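Housekeeping Foundations, Handout 6
The Formal Sitting Room: Looking After Lacquered Furniture, Patterned Carpet and the Small Things In Between

Prepared by Begoña Barrios for the second-term group

Welcome back, everybody. I promised last time that we would leave bathrooms behind us for a while, and I'm keeping my word. Today's notes go with the session on the formal sitting room, the one with the good table in it, and they are meant to be read before you come in, with a pencil, because I have left out a few things on purpose so that we can talk about them together. If you missed the session on dusting order (Handout 4), please borrow a copy from somebody, as I will be leaning on it all morning.

A word about why this room gets a handout to itself. Most of you will spend your working days in bedrooms and corridors, and you'll get quick at those. A sitting room with formal furniture goes at a different pace. The pieces are heavy, the finishes show every swipe of a cloth, and guests sit down in there with nothing to do but look around. When I started out at the Oravec, I was given room 171, a parlor suite, on my second morning, and I polished the top of the table until I could see my own teeth in it. Then the supervisor sat down in the armchair, looked across at the table legs, and asked me very kindly whether I had run out of cloth. I have never forgotten it, and I am passing it along to you with love.

What to have on your cart

Two soft cotton cloths for the furniture, washed and with no seams or labels on them. One slightly damp, one dry. Keep them folded in quarters so you always have a clean side.

A soft brush, the kind sold for paint or for makeup, with long bristles. This is for ornaments, and we'll come to those.

Cotton swabs, a few.

Clear liners for the wastebasket, in the right size. Mei-kuen Ho, who runs the linen and supply room at Dorkport House, has asked me to say once more that the small liners and the large liners are on different shelves. A large liner in a small basket bunches up and looks like somebody's raincoat.

The vacuum cleaner with the brush bar switched off or raised, plus the flat upholstery nozzle.

No spray polish. I know it smells nice. We'll discuss.

Before you touch anything

Stand in the doorway for a moment, then walk to the chair a guest would choose and sit in it. I mean this quite seriously - sit down properly, lean back, and look. Then look again from lower. A person tying a shoe or playing with a child on the rug sees the underside of your work, the lower edge of the table, the insides of the legs and the carpet beneath. Get down on one knee at least once in every formal room. Those of you with bad knees (I am one of you) may use the folding pad.

Take your notes in this order: lighting first, then floor, then furniture, then what is sitting on the furniture. Iker Mateos, who teaches the afternoon group, likes to do it the other way round, and his students come out perfectly well trained, so please don't argue about it in the break room.

Lacquered wood

Lacquer is a hard, smooth finish, and people assume that hard means tough. It does take daily life fairly well, but it scratches finely, and fine scratches on a dark glossy surface catch the light like hairs. The grit does the damage, so dust must be lifted before it is rubbed.

Go over the surface with the dry cloth first, barely pressing. Let the weight of your hand do it.

Follow with the damp cloth, and when I say damp I mean that you wrung it, then wrung it again, then felt a little silly for wringing it a third time.

Dry straight away with a fresh side of cloth, in long strokes that follow the length of the piece. Circles leave circles.

Turn your cloth often. If you cannot remember when you last turned it, turn it now.

About the spray. It leaves a film, the film takes dust, and by the end of the week you are cleaning the polish instead of the table. On dark red and dark brown lacquer it also makes a cloudy bloom that you'll only see with the lamps on. Amparo Palacios brought us a lovely sample board one November, half of it sprayed every day and half of it only wiped, and I still have it in the cupboard for anyone who would like to see it.

Gold lines and painted trim

A good deal of formal furniture has thin gold lines along its edges. They may be paint, leaf or something else entirely, and unless the owner has told you, treat them all as if they were delicate. A dry cloth only, passed along the line and never across it. If you find something sticky on a gold line, leave it, write it in the book and tell your supervisor. I would much prefer a sticky spot for one more day to a bare patch forever.

Please do not go at them with your fingernail. I have seen it done by people with twenty years in the trade.

Molded ornaments

Swags, rosettes, shells, ribbons, all the lovely fussy bits that hang from the edge of a table or sit on the corner of a cabinet. A cloth snags on them and leaves lint behind, which then looks like dust, which then makes you go back with the cloth. Use the soft brush. Start at the top of the ornament and flick downward, holding your dry cloth underneath to catch what falls. Cotton swabs will go into the loops, turned gently and never pushed.

Support the ornament with two fingers of your free hand if there is any give in it. A loose ornament gets reported, and if it comes away entirely it goes into an envelope with the room number on it. Visitación Bustamante once spent a whole evening looking for a rosette that had gone up a vacuum hose, and she found it, bless her, but she does not recommend the experience.

The table from low down
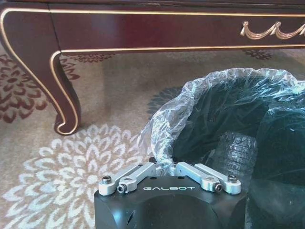

Legs and feet

The curved leg with the scrolled foot is called a cabriole leg, and you'll want the word for your written paper. It bulges at the top, at what we call the knee, then sweeps inward and comes out again at the foot. Because of that curve there are two places where dust settles. One is on top of the knee, which gets forgotten because it sits in the shadow of the tabletop. The other is in the curl of the foot, down where the leg meets the carpet.

Work from the knee downward with the dry cloth wrapped loosely around the leg like a scarf, and let it slide. Where a fine gold line follows the curve, slide with it. For the curl of the foot, switch to your brush. Then look closely at the lowest inch, where carpet fluff likes to gather and where vacuum cleaners leave their marks. Dark scuffs on a red lacquered foot nearly always come from the bumper of the machine, so do the area around each foot with the flat nozzle by hand, and keep the big head well away.

The long band of wood under the tabletop is the apron. It is upright, so people believe it doesn't get dusty. It gets fingerprints instead, all along the lower edge, from everyone who has ever pulled a chair in or shifted the table a little to the left.

Patterned carpet

I have a soft spot for a big floral carpet. It is forgiving of crumbs, which is its charm and also its danger, as you can walk right past a coffee spill if it lands on a rust-colored flower. Check the pale areas first, the tan ground and any cream or white flowers, since those will show a mark. Then check the dark flowers with the light coming from the side and with the flat of your hand, feeling for anything stiff.

Vacuum in the direction of the pile, overlapping each pass by half. Finish walking backward toward the door so that your own footprints don't stay behind you. Use the pattern to keep your place. I go from one large flower to the next and never lose my row, and it makes the time go pleasantly too.

Spills are blotted, starting at the outside and going in. White cloth only. If you are using Plakero or any other spotting product from the supply room, try it first on a bit of carpet underneath something heavy, and wait.

The wastebasket

Poor thing, always left until last. A black basket with a clear liner is the commonest arrangement, and it can look very smart or rather sad depending on how the liner is put in. Shake the liner open, press it right down to the bottom with your fist, fold the top over the rim so the overlap is even, and run a finger underneath to let the air out. Wipe the rim and the outside of the basket before you fit the new liner, inside too if anything has leaked. Then put it back where the room plan shows it, clear of the table leg so that it doesn't rub against the finish.

Always look before you tie up the old liner. Earrings, contact lens cases, a train ticket for this evening. Anything doubtful goes to the desk.

For your practice hour

Work in pairs in the practice sitting room. One does the table while the other does the carpet edges and the basket, then swap. Torkel folding pads are in the hall closet, bottom shelf, and they must go back there. The vacuum cord needs winding in loose loops - if you pull it tight around the handle again I will know, and I will be sad.

Please write up your practice in roughly 400 words and hand it in at the start of the next session. Tell me what you noticed from the chair and what you noticed from the floor, and which of the two surprised you more. Drawings are welcome, and a drawing of a cabriole leg with the knee and foot labeled will save you some revising later.

Questions between sessions can be left in my pigeonhole or phoned through to extension 654, where I am usually to be found after four in the afternoon with a cup of tea.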